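About Muvside

Posted Aug 29, 2020 by the Muvside team

Muvside records hand work with hand-held grippers, and the recordings are used to teach robot arms. We started in Estrella with 8 pairs of grippers and one table.

In November a jaw closed on a colleague's finger. The grip limit had been left off after a repair – our mistake. We withdrew 32 grippers, checked each one and changed how we sign them back in. Flat items are a large part of our work, and pressing on an edge puts fingers near the jaws.

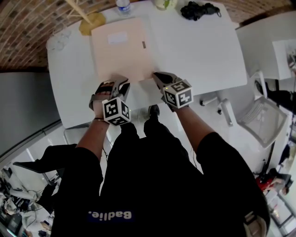 What we do now

The limit is tested before every session. Any fault stops the table until it is logged. Our fault log is open to all clients.

Contact: Muvside, Flurna House, Estrella | © 2020 Muvside | Back to top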